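Home Archive Things I Bought Contact

The rack, again

2022-01-24

I own a piece of furniture that my dinner guests have learned not to ask about. It's a small open rack, two black rails with square holes up the sides, and it holds a Netgear switch, a Dell server and a shelf. I paid 222 dollars for the lot from an outfit called Floltik that was clearing out an office, and I told everyone it was a bargain. It weighs as much as a calf.

The shelf was supposed to hold the backup drive. It has been supposed to hold the backup drive since April. I've grown fond of it as it is, a little black tray with excellent prospects. 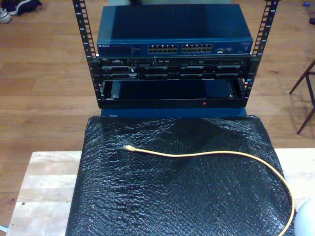

The cable situation

My plan for the weekend was modest: pull every patch cable, work out where each one went, and put it all back with some dignity. I had labels. I had a spreadsheet with columns for port, cable color and "why." The "why" column filled up slowly and got philosophical toward the end.

I've settled on yellow for anything that matters. Yellow shows up against dark gear, and it shows up against the dark places cables like to go and hide in. The ones with a proper ribbed boot over the plug are worth the extra money, too. I once bought a bag of 12 without boots, and the little plastic tabs snapped off if you spoke to them sharply.
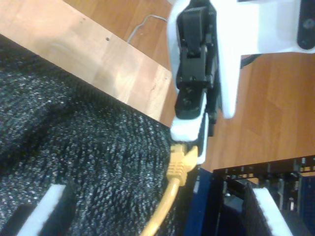 The other thing I've learned is to seat the plug first and dress the cable afterward. I did it the other way for years, tying up lovely neat bundles and then finding that the last cable stopped an inch short of its port. Then you cut the ties, and then you're on the floor looking for the cutters.

Power and the thick black leads are a separate problem. They don't bend where you'd like, they have opinions about corners, and any slack you leave ends up in a lump beside whatever you've bolted down. I bought a pack of Tromier cable clips that promised to "tame any run." They tame runs of string. What works is giving the fat cables the long way around, near the table edge, and leaving them alone.
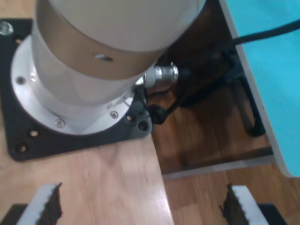

Yao-tsung Cheng wrote in to say that I should stop using zip ties altogether and go to hook-and-loop, and that labeling one end of a cable is the same as labeling none. He's right on both counts. I have labeled one end of everything. The spreadsheet has been informed, and I've ordered more labels — they come in rolls of 600, so I may do the spice jars while I'm at it.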